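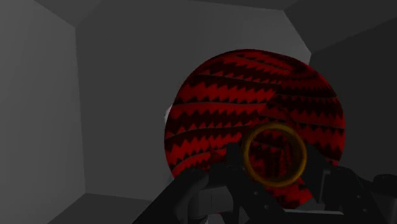 Drying and storing dyed textiles without fade or bleed

Deep reds and blacks are the two colours that cause the most trouble in a household wash. Reds release loose dye for longer than most other shades, and blacks lose depth at the folds and seams well before the cloth itself wears out. Where the two sit side by side in one pattern, both problems turn up in the same article. The notes below cover cushion covers, table runners, throws and cotton garments. They do not cover silk, leather trim or anything labelled dry clean only.

Testing for loose dye

Dampen a white cotton rag with cold water and press it against an inside seam for one minute. Do not rub. If colour transfers, the article gets washed alone until a repeat test comes up clean. Test each colour separately on patterned cloth, as one may be fast and its neighbour may not.

Repeat the test with warm water and a drop of the detergent you intend to use. Some dyes hold in cold plain water and let go in a warm alkaline wash. A faint pink mark on the rag in the second test means the article stays on a cold cycle permanently.

Salt and vinegar are often recommended for setting dye at home. Neither will fix a commercial dye that was poorly fixed at the factory. Vinegar in the rinse removes detergent residue and softens the hand of the cloth a little, so there is a case for it on those grounds. Do not combine it with bleach in any quantity.

Washing

Turn covers and garments inside out and close all zips. Most of the greying on dark cotton is surface abrasion – fibres raised by rubbing against other cloth – and turning the article moves that wear to the side that isn't seen.

Wash at 20 degrees with a liquid detergent. Powders dissolve slowly at that temperature and leave pale streaks along the seams of dark items. Use the dose for a lightly soiled load and leave out optical brighteners, which dull black noticeably over a season. The label usually lists them near the end of the ingredients.

Fill the drum to two-thirds. An overfull drum rinses badly; a nearly empty one lets heavy wet articles slap about and fray at the corners. Choose a short wash and add a second rinse if the first leaves colour in the water. On a top loader this can be checked by lifting the lid. On a front loader, look at the door glass during the drain.

Take the load out as soon as the cycle ends. Wet dyed cloth left folded against itself will print, and a print from red onto a lighter panel is difficult to shift once dry.

If colour has run

Keep the article wet. Soak it in a tub of cool water with an oxygen-based colour run remover, following the packet for quantity, and change the water when it becomes visibly tinted. Check the rag test again before drying. Tumble drying or ironing a stained article at this stage will make the stain much harder to remove.

Chlorine bleach will strip the original dye along with the stray colour. It has no place here.

Drying

Full sun on the line is the quickest way to lose a strong red. Dry in shade, under a verandah or on an airer in a ventilated room, with the article still inside out. A west-facing wall stores heat and will bake anything hung close to it, so leave a gap.

Hang covers by the hem at the closed end, with pegs at the seam allowance. Runners and throws go over two lines, spread like a shallow tent, to keep air moving through the middle and prevent a crease down the centre. Knitted articles are dried flat on a mesh rack and turned once.

In humid weather a fan is more useful than a heater. Set it low and across the airer, not directly at it. A dehumidifier in a closed laundry does the job overnight.

If a tumble dryer must be used, select low heat and stop while the seams are still slightly damp. Clean the lint filter before each load. Pale lint from towels clings to black cotton and takes longer to pick off than it would have taken to empty the filter.

Ironing

Iron dark cottons on the reverse, at a medium setting, while there is some moisture left in them. Dry ironing on the face flattens the fibres and produces a shine on seams and pocket edges. Where the shine is already there, lay a damp cotton cloth over it, hold the iron just above the cloth with full steam, then brush the surface lightly against the nap.

Striped and zigzag patterns show distortion very readily. Press with the grain by lifting and lowering the iron. Pushing it along a bias-cut panel will stretch the rows out of line, and on a round cushion the error collects at the piping.

Fading indoors

Window glass blocks part of the ultraviolet and very little of the visible light, and both cause fading. A cushion on a sunny window seat will show a change in one summer. Rotate cushions and throws every month and turn them over at the same time, so that any loss is spread evenly. Sheer curtains drawn between 11 am and 3 pm make a measurable difference on north-facing rooms.

Vacuum upholstery and fixed covers with the soft brush head before dust builds up. Dust is mildly abrasive, and on black it reads as fading long before any dye has been lost. It is worth cleaning thoroughly before deciding that a cover needs re-dyeing.

Re-dyeing patterned cloth

Plain black cotton re-dyes well. A two-colour pattern does not, as the dye will go over both. The darker colour deepens and the lighter one disappears or turns muddy. For a faded red and black article the options are to leave it, to dye the whole thing black, or to touch up small worn areas with a fabric marker. Test the marker on a seam and heat-set it from the reverse.

Polyester will not take ordinary household dye. Check the content label first. With a cotton and polyester blend, only the cotton fraction takes the colour, and the result is a heathered shade lighter than the one on the packet.

Storage

Articles must be completely dry before they are put away. Fold loosely with acid-free tissue between layers, or roll around a cardboard tube covered with tissue. Refold along different lines every few months. A permanent pale crease is caused by fibre breakage and cannot be washed out.

Use cotton bags or lidded boxes with some ventilation. Sealed plastic is acceptable for short periods in a dry climate and a poor idea on the coast, where trapped moisture will produce mildew by the end of a wet summer. Keep dark and light articles in separate bags regardless of how often they have been washed.

Cedar blocks deter moths to a limited degree and need sanding when the scent goes. They should not touch the cloth, as the oil can mark it. For wool, a clean article in a closed bag is better protection than any repellent.

Write the content and washing temperature on a swing tag and tie it to the bag. Care labels fade too, usually before the cover does.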